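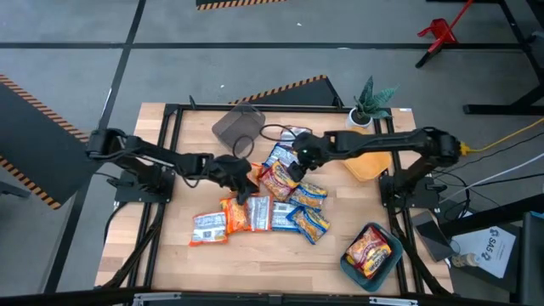
Manon Bergeron wanted to know why dry food needs an inspection at all, when everything arrives sealed and most of it is gone by Sunday. Fair question. I'd ask it too if I hadn't read last year's sheet, where all the boxes were ticked and the pest log had no entries after August.

Pemden shared kitchen and dry store
Self-inspection checklist, with comments
Completed by: Sylvie Friesen
Store room: 269

SECTION A. DRY FOOD

1. Food kept off the floor: NO
Two cartons of crackers under the bottom shelf. I was told they were "only there for the morning." There was dust on the lids. Moved while I waited.

2. Shelves stable and fixed to the wall: PARTLY
The Fivano unit is fixed at the top. The one next to it rocks. The label gives a load limit of 300 pounds per bay, which I doubt was worked out with a rocking unit in mind. Heavy cans to go on the bottom shelf until it is fixed.

3. Dates checked, oldest stock in front: NO
The rotation sheet says checked weekly. Same pen, same handwriting, same slant for every week on the page. I don't accept it as a record. Start a new sheet, initials required each time.

4. Packets intact, seals sound: YES, with a comment
Check both end seals and the long seam on the back. A crease near a seal is usually just from handling. A split, a pinhole or a packet that has lost its air when the others in the carton haven't goes in the trash. Please stop taping them.

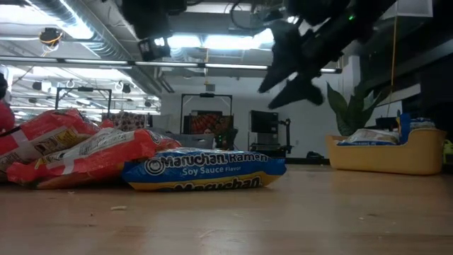

Item 4. Soy sauce ramen, slight crinkling at the right-hand seal.

5. Allergen information available: PARTLY
There is a binder. It covers products we no longer buy. Thérèse Doucette says people read the packet anyway, and maybe they do, but once snacks are tipped into a bowl there is no packet to read. Keep the outer wrapper with the bowl or don't use a bowl.

6. Opened packs closed and labeled: NO
A clip is fine. Folding the top over and hoping is how we got the moths.

SECTION B. PESTS

7. Contractor visits logged: PARTLY
Girard leaves a slip each time. Slips were in three different drawers. I could not match them to the log, so I can't say whether the visits happened on schedule or just happened.

8. Traps in place and readable: YES
All present against the plan. One is behind the freezer where it can't be checked without moving the freezer. Ask Girard whether it does any good there. I suspect it is there so that the plan has a mark in that corner.

9. Gaps around pipes closed: NO
Reported last time as "in hand." The gap behind the sink takes my thumb. Trevor Grewal has asked for steel wool and sealant and I have asked him to send me the work order number, not another email saying it is coming.

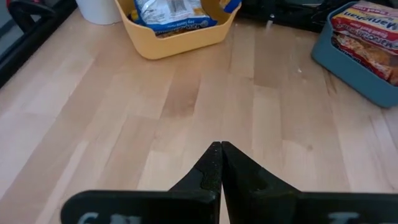
Until that gap is closed I am not going to mark anything in this section as a full pass, whatever the slips say. Same goes for the door sweep, which was replaced and still lets daylight through on the hinge side.

SECTION C. CONTAINERS AND SURFACES

10. Tables and counters cleaned before food is put out: PARTLY
The spray bottle is labeled and the dilution is written on it. Good. Contact time is not. Solange Sawatzky wiped it straight off, as everybody does. Add the time to the label.

11. Baskets and tubs clean, no cracks, food use only: PARTLY
Smooth plastic, washed and dried before restocking. Wicker is not accepted, however nice it looks on the counter. I found a tub on the top shelf with batteries and a packet of crackers in it. One or the other.

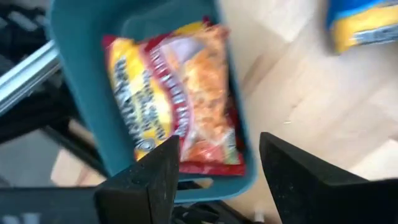 Item 11. Instant noodles in a teal plastic basket with a thick rim.

12. Lids fit: NO
4 lids belong to tubs we don't own. Throw them out.

SECTION D. FIRE AND HOT WATER

13. Extinguisher in date and reachable: YES
Prostton tag current. Bracket at the right height. Move the mop bucket out from under it.

14. Kettle and microwave cords undamaged: YES
The microwave turntable is chipped. It does not fail the item, but get a new one.

15. Clear space of 40 inches in front of the electrical panel: NO
The tape on the floor is correct. A cart was parked inside the tape. I am told it is never there. It was there at both visits.

RESULT: Not passed. Items 1, 3, 6, 9, 12 and 15 to be closed before I come back. I will look at the thing itself, so there is no need to send photos of a finished form.

S. Friesen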